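Prultov cellular gateway review: dual SIM failover for a small office

Filed under: Mobile broadband, Hardware

The Prultov is a cellular gateway intended to sit between an office network and a mobile carrier, either as the main internet connection or as backup to a wired line. It was used as a backup in a small office in Tavmont through most of the fall, with a cable modem as the primary connection and a Drulludis business data plan on the cellular side. It then spent a shorter period as the only connection. The unit was bought at the regular price from Guerreiro, a regional reseller that also sells the Drulludis plans.

Hardware

The case is plain metal with mounting ears on the sides and vents along the top. There is no fan. On the front are the status lights, a recessed reset button, and the SIM door, which is held by a single screw. The screw is not captive and is easy to lose. On the back are two Ethernet ports, the antenna connectors, and a locking power connector.

One Ethernet port is fixed as LAN. The other can be set as WAN or as a second LAN port, and the change requires a restart. Both run at gigabit speed, which is more than the radio can fill at this location.

The signal lights are too coarse to use for antenna placement. The top reading covers everything from a good signal to a merely usable one. The status page in the web interface reports RSRP, RSRQ and SINR for the serving cell and refreshes on its own, and it should be used instead. The page does not keep a history. To compare two positions, the values have to be written down by hand or pulled over SNMP.

Antenna placement

The supplied antennas are short paddles that screw directly to the case. With the gateway in an interior closet, the signal was adequate for browsing and email but voice calls broke up during the afternoon, when the local cell is busy. Moving the gateway to an outside wall improved SINR more than it improved signal strength, and SINR was the value that tracked best with call quality.

Coated window glass is worth checking before choosing a position. In one corner of the office the reading next to the glass was worse than the reading a few steps back beside an ordinary wall. The difference was repeatable. A pair of external antennas on extension leads solved the problem, at the cost of some loss in the cable. Keep the leads as short as the room allows, and do not coil the extra length behind the unit. 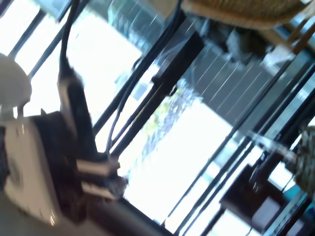 Window wall, tilted view.

The connectors on the case are close together. Thick low-loss cable with a large crimp collar will not fit side by side, and one of the leads had to be exchanged for a right-angle version. The manual gives the connector type but not the spacing.

Setup

First startup takes a few minutes, after which the gateway hands out an address and presents a setup page. The default password is printed on the underside of the case and must be changed before any other setting can be reached. The page then asks for the carrier. Drulludis was on the list, and selecting it filled in the access point name correctly.

The plan used here includes a public address, and this is where the automatic profile fell short. Drulludis uses a separate access point name for those plans. With the default name, the gateway connected and passed traffic but received a shared private address, so inbound VPN connections failed with no error on the gateway side. Entering the name by hand fixed it. The setting is under Cellular, then Profiles, then Edit, and it has to be entered separately for each SIM slot.

The second problem was packet size. The VPN came up and small requests worked, but file transfers stalled. Lowering the MTU on the tunnel to 1415 cleared it. The gateway's default is higher and appears to take no account of tunnel overhead. There is an automatic setting, but it made no change on this network. Anyone running a VPN through the Prultov should test this by hand before putting the unit in service.

Firmware was one release behind on arrival. The update was downloaded through the web interface and kept the settings in place. Automatic updates are on by default with no way to choose the hour. They were switched off after a restart in the middle of a working morning.

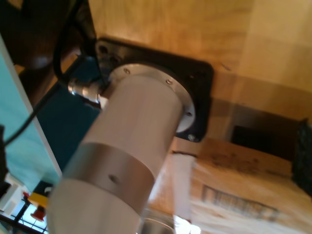 Can the Prultov use both SIM cards at the same time?
Only one SIM is active at any moment. There is a single radio, so the second card stays idle until the gateway switches to it, and the two data allowances cannot be combined for speed.

Failover

Failover from the wired line to cellular is the reason most offices would buy this unit, and it works well with some adjustment. The gateway watches the wired line by checking the link state and, if enabled, by pinging one or more addresses. Link state alone is not sufficient. A cable modem that has lost its upstream signal usually keeps its Ethernet port up, and the gateway will go on sending traffic to it. The ping test is off by default. Turn it on and give it more than one target.

With the ping test enabled and the interval shortened, web traffic recovered quickly enough that staff noticed a pause and little else. Calls in progress dropped each time, as expected when the public address changes. Phones registered again without help.

Failover between the two SIM cards is much slower. The radio has to detach, load the other profile, search, and attach, and this took over 90 seconds in each test. The maker describes the feature as "instant carrier switching" in the quick start sheet, and the wording should be disregarded. It is useful for an outage that lasts all afternoon. It does nothing for a short one.

Failback has its own timer, and the default is too short. When the cable line was unstable, the gateway moved back to it during each brief recovery and then left again. Raising the timer stopped this.

Data use

The ping test and the management service both use cellular data while the link is in standby. The amount is small but not zero, and it matters on a plan billed by use. The management service can be disabled completely. The ping test on the cellular side can be set to run only when the wired line is down.

A usage counter is included, with a warning threshold and a hard limit. The counter resets on a chosen day of the month. It read slightly below the carrier's figure in every billing period, so the hard limit should be set with some margin. Warning messages go out by email only.

Background traffic from office computers is a larger concern. Cloud backup and operating system updates do not know that the connection has changed. The Prultov can apply a different set of firewall rules when cellular is active, and blocking the backup service in that rule set kept the monthly total under control. This is the best feature in the software and it is poorly documented.

Ordering and packing

Guerreiro shipped the gateway and the SIM cards separately, and the cards arrived first. The gateway came in a plain carton with molded pulp inserts. The power supply, the paddle antennas, a short Ethernet cable and the mounting screws were included. The mounting screws are suitable for wood but there are no anchors for drywall. Extension leads are sold separately by Guerreiro, and generic ones from any large seller work equally well if the cable grade is the same. 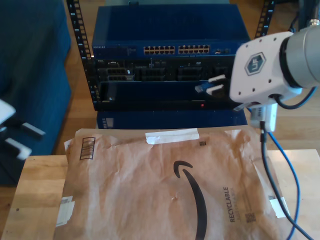

Paper mailer, marked recyclable.

Activation of the SIM cards required a call to Guerreiro, as the online form rejected the gateway's hardware number. The agent entered it from the other end and the cards were live within the hour.

Network integration

Behind an existing switch, the simplest arrangement is to let the Prultov handle routing and DHCP and to connect its LAN port to any free switch port. VLAN tagging is supported on the LAN port. Each VLAN can be allowed or refused access to the cellular link, which is a clean way of keeping guest Wi-Fi off the metered connection.

Offices that already have a router can run the gateway in passthrough mode, where the carrier's address is handed to the router. Passthrough disables the usage limit and the separate firewall rules. It also leaves the management page reachable only at a fixed address, and that address must not overlap with anything on the local network. It did overlap here, and the page was unreachable until the other subnet was changed. 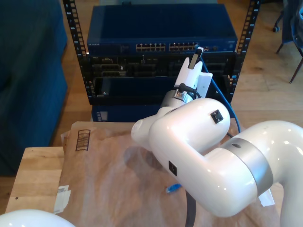 Rack switch with blue network cable.

Logging is adequate. Syslog can be sent to a remote host, and entries for cell changes include the cell identity and band. The time on the entries is wrong until the gateway reaches a time server, so anything logged during startup carries a false date.

Reliability

The unit did not lock up during the test. As the only connection it lost service briefly in October during a carrier fault, and reattached without a restart. The case runs warm under constant load and should not be placed under other equipment.

Summary

The hardware is sound and failover from a wired line is dependable once the defaults are changed. The automatic MTU setting, the SIM-to-SIM switching time and the lack of signal history are the main faults. For an office on a Drulludis plan with a public address, allow an afternoon for setup.

Good: per-link firewall rules, stable radio, no fan, useful cellular readings
Bad: slow SIM switching, ping test off by default, crowded antenna connectors, no update schedule
Tested with: Drulludis business data plan, external antennas, cable modem as primary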